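A table, a bowl and something to pour

The woman who runs the Atska supper room asked me to come in June, before the heat got bad, and of course I came in the thick of it, with my shirt stuck to my back and a list of questions I had mostly forgotten by the second flight of stairs. She put a glass in my hand before I had sat down. "Drink first," she said. "Then you can ask me about tables."

Tables are what she likes to talk about. She has furnished 6 rooms for the Plerance building over the years, from the reading room to the little canteen at the back, and she has opinions on every surface in them - how high, how deep, how pale. Her first long table came from a closing-down sale at Fiore and cost her $374, and she carried one end of it up the stairs herself.

"People buy dark ones because they think dark hides things," she told me. "Then they can't find their own keys. Give me a light top every time. You put something down and there it is."
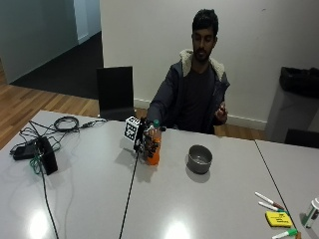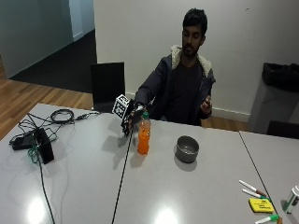
She is just as firm about what goes on a table once you have it. Her rule for a small gathering is one thing to drink, one bowl, and enough bare space for your elbows, and she holds to it even when guests bring more than she asked for. An orange drink in a clear bottle with a green cap, like the one by the young man's gloved hand, is the sort of thing she approves of, for the color as much as anything, and a round metal bowl in the middle suits her too. "Metal doesn't chip," she said, "and you can wash it half asleep, which is how I wash most things." She laughed at that for quite a while, and so did I.

I asked what she would spend money on if she had more of it. She thought about it, got up to move a chair, came back and said stools. Trekton had quoted her $1,820 for a full set and she was still making up her mind, because the old ones wobble but everybody knows which ones wobble.

"You get fond of a room the way it is," she said, and filled my glass again without asking.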